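4.2. Ce que les chiffres de l'association ne disent pas

Je reprends le fil là où je l'avais laissé à la section précédente, c'est-à-dire au moment où les femmes de Bramen appellent pour la première fois. On a l'habitude, dans notre champ, de commencer par la plainte : combien de dépôts, combien de classements, combien de condamnations. J'ai fait comme tout le monde dans ma première version et je m'en suis mordu les doigts (les relecteurs du séminaire aussi, je crois !). La plainte arrive tard, quand elle arrive. Avant elle il y a des mois de coups de fil, de rendez-vous manqués, de messages laissés à une cousine, et c'est de cette période-là que je voudrais parler ici.

Rappelons que j'ai mené 17 entretiens, tous avec des femmes ayant sollicité la permanence d'Org au moins une fois pour des violences conjugales ou familiales. Deux d'entre elles ont demandé que leur entretien soit retiré, ce que j'ai fait sans discuter. Les citations qui suivent viennent donc des autres, et j'ai modifié les âges, les métiers et parfois le nombre d'enfants. Les professionnelles, elles, ont souhaité apparaître sous leur nom.

Premier constat, qui m'a pris de court : le mot « violence » est presque absent des premiers appels. Les écoutantes de la permanence notent la demande telle qu'elle est formulée, et ce qu'on lit dans leurs carnets, ce sont des questions de bail, d'allocation, de garde pendant les vacances, de carte bancaire bloquée. Une enquêtée m'a raconté avoir appelé pour savoir si elle pouvait changer la serrure d'un appartement dont elle n'était pas locataire. On lui a répondu sur la serrure. Elle a rappelé cinq semaines plus tard — toujours pour la serrure — et c'est Kerubo Kinyua qui a décroché et qui lui a demandé, très simplement, si elle dormait bien. L'entretien téléphonique a duré jusqu'à la fermeture de la ligne.

J'insiste sur cet épisode parce que la littérature sur le repérage raisonne souvent en termes de grille : on pose les bonnes questions, dans le bon ordre, et la situation se révèle. Je n'ai rien contre les grilles, j'en ai même rédigé une (je ne la recommande plus). Mais à Bramen les écoutantes expérimentées s'en servent après coup, pour vérifier qu'elles n'ont rien oublié, et conduisent l'échange à l'oreille. Aušra Kļaviņa me disait qu'elle écoute surtout les bruits derrière la voix : une porte, un robinet ouvert exprès, quelqu'un qui se met soudain à parler de recettes de cuisine. Comment voulez-vous coder ça dans un tableau ? J'ai essayé, le résultat est en annexe et il vaut ce qu'il vaut.

Deuxième point, la distance. Le centre Daltitz, seul lieu d'hébergement du secteur, se trouve à l'autre bout de la ligne de car, et le dernier départ est en fin d'après-midi. Cela paraît un détail d'intendance et pourtant sept enquêtées m'en ont parlé spontanément, avant même que j'aborde la question du logement. Partir suppose de partir tôt, donc de prévenir l'école, donc d'inventer un rendez-vous chez le dentiste, donc de mettre un enfant dans la confidence ou de lui mentir. L'une d'elles gardait l'horaire plié dans une boîte de thé. Une autre avait fait le trajet à blanc un lundi, toute seule, pour voir si on la reconnaîtrait à l'arrêt. On l'avait reconnue. Elle a attendu le mois d'octobre pour recommencer.

Je me permets ici une parenthèse de méthode. Au départ je classais ces essais parmi les « départs avortés », expression qu'on trouve un peu partout et que j'employais sans y penser. Fatima Van Wyk, qui a relu mes notes pendant l'été, l'a barrée à chaque page. Elle préfère parler de répétitions, au sens du théâtre, et elle a raison : dans les récits que j'ai recueillis, la tentative qui échoue apprend quelque chose, sur le prix du billet, sur la voisine à qui l'on peut confier un sac, sur la réaction du conjoint quand on rentre en retard. Compter ces journées comme des échecs, c'est adopter sans le vouloir le point de vue de celui qui dit « tu vois bien que tu reviens toujours ». J'ai donc recodé tout le corpus. C'était long, c'était pénible, et la typologie de la section 3 y a gagné.

Reste la question du matériel, que je traitais jusqu'ici en note de bas de page et que les relecteurs m'ont demandé de remonter dans le texte. Quitter un domicile, c'est quitter des papiers, des médicaments, un cartable, des lunettes de rechange. Le programme Vorkard, mis en place par l'association avec la commune, propose un petit fonds d'urgence pour remplacer ces choses. Le fonds existe, les écoutantes le connaissent, et presque aucune de mes enquêtées n'en avait entendu parler au moment de partir ! Plusieurs l'ont découvert en lisant une affiche dans la salle d'attente du centre, une fois les achats déjà faits avec l'argent d'une sœur. Je ne crois pas à une négligence. L'information circule par le guichet social, et le guichet social, dans une commune de cette taille, c'est aussi l'endroit où l'on croise la belle-mère.

J'ai discuté de ce point avec Zinhle Masilela lors de la restitution, et elle m'a fait remarquer que la discrétion demandée par les femmes se heurte aux pièces justificatives demandées par le fonds. Il faut une facture, la facture porte une adresse, et l'adresse est précisément ce que l'on cherche à cacher. La règle a été assouplie depuis pour les achats de pharmacie. Pour le reste, on bricole — le mot est d'elle — et je trouve que ce bricolage mériterait une enquête à part entière, que je n'ai pas pu mener dans le temps imparti. J'y reviens brièvement en 4.3, à propos des relations avec les services de police.

Figure 2. Rayonnages métalliques et bacs bleus de part et d'autre d'une allée.

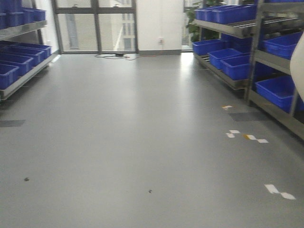 Ibsa Negash : je te suis sur les répétitions, moins sur le guichet. Chez nous les femmes y passaient quand même, mais elles demandaient autre chose, un formulaire de cantine par exemple, et attendaient qu'on leur tende la perche. Du coup je me demande si ton problème d'information n'est pas surtout un problème de formation des agents d'accueil, et j'aimerais bien que tu en dises deux mots avant de passer à la police.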